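Where do you put the undo button?

Posted Tuesday, August 20, 2019

I've been going back and forth on this one for most of the month, so I'm just going to write it down and see if it makes more sense on the screen than it does in my head.

Julside is my little shopping list app (if you're new, hi!). Lists, check boxes, swipe to delete. And the swipe to delete is the problem, because people keep swiping things away by accident and then writing me sad emails. I had 38 of them in one release, all the same complaint. So I added an undo bar, the kind that slides up from the bottom and goes away after a few seconds.

Great, except it covers the Add button. Of course it does! Everybody's thumb lives down there, so both things want to be in the same spot. In the first build, if you deleted milk and went to add eggs right after, you hit Undo and got your milk back. 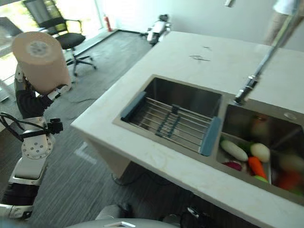

Paper towels, a permanent item on my own list.

I tried moving the bar to the top, under the title. I put that out to the beta group (21 people, bless them all) and most of them never saw it. One person asked when I was going to add undo.

Then I looked at how Vonard does it. They leave the deleted row in place, grayed out, with the word Undo right inside it, and it folds up when you scroll. I love this. It's also a pain to build, because my list redraws itself every time it syncs, and the gray row kept vanishing halfway through. I lost a whole weekend to that, plus a fair amount of coffee.

For now I've gone with the gray row on phones, and on tablets the bar sits in the bottom left corner, where there's plenty of room. Version 94 has both. If you're on an older tablet and the row flickers when you rotate, I know, I'm working on it.

Next up is the font size thing a few of you asked about.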